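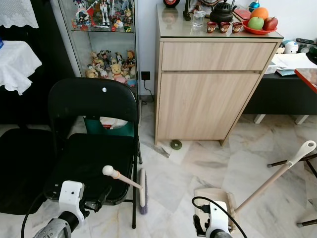 Switching the custody handoff to school pickup?

Our parenting plan says exchanges happen at my front door at 4. My ex and I both like the idea of using school pickup instead (fewer goodbyes for our son!). Do we need a judge to sign off?
Makdale, 19/06/2021

Lodhi
We did exactly this in February and I love it! Put it in writing, both sign, then ask the court clerk how to file it. Until it's filed, the old plan is usually what counts.

Zekix
Depends on your state. Ours took 11 days, so worth it!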